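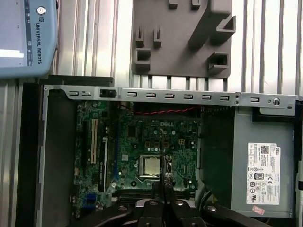 Two black fingers over an open computer. The square with the shiny silver top is the processor.

Have you ever reached into your backpack and found your pencil case without looking? Your hand just knew! Well, a robot's hand doesn't know anything. Somebody has to write down every bit of knowing for it, and at our workshop in Carkent, that somebody is me. My name is Beverley Trevaskis, and I write software for robots.

The project I'm working on is called Vavska, and it's all about getting a robot to work on the insides of computers. I want to tell you how the software does its thinking, because I find it really fun (even on the days when it's driving me up the wall).

First job: looking. A camera doesn't see a computer the way you do. It sees a huge grid of colored dots, and each dot is only a few numbers. My program hunts through those numbers for patterns. A big patch of green with lots of tiny parts on it? Probably a motherboard, the flat board that all the other parts plug into. A shiny square in a metal frame? Probably the processor, the part that does the calculating. Notice I said "probably." The program gives each guess a score out of 100, and if the score is under 80 I make it look again from a different spot.
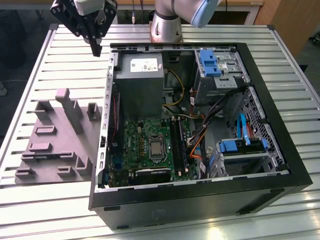

Looking down into the case, with the gripper up at the top left.

Second job: figuring out where. Knowing there's a processor isn't much help if you don't know how far away it is! So the software turns every spot into three numbers: how far across, how far back, how high. It's like a treasure map with an extra number for up and down. Shiny metal is a pain here, because light bounces off it and the camera can mistake the glare for an edge. I've lost whole Sunday afternoons to glare.

Third job: planning. Before the arm moves, the software pretends to move it, over and over, inside a make-believe copy of the table. One test run tried 574 different paths and threw out nearly all of them. Too close to the metal wall! Elbow bumps the table! Right through a cable! When it finds a path where nothing gets hit, it's allowed to try it in real life, nice and slow.
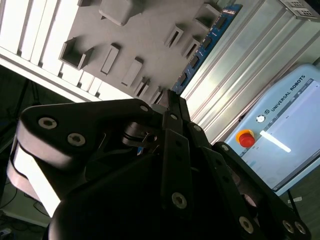 The fourth job is the one I like best, and it's called control. The motors in the arm keep reporting back: I'm here, now I'm here, now I'm here. The software compares that with the plan and makes tiny corrections. You do the same thing when you carry a very full cup of cocoa across the kitchen. You look, you wobble, you fix the wobble, and you keep going.

Want to try it at home? Ask a friend to close their eyes, then guide their hand to a spoon on the table using only words like "left two inches" and "down a little." It took my nephew 30 tries to get me to the spoon, and we were both laughing too hard to finish properly.

More from Asesska Kids
How Does a Touchscreen Feel Your Finger?
What Is a Bug, and Why Do Programs Get Them?
Ask Politis: Can a Computer Get Tired?
Make a Paper Map a Robot Could Read

901 shares
30 comments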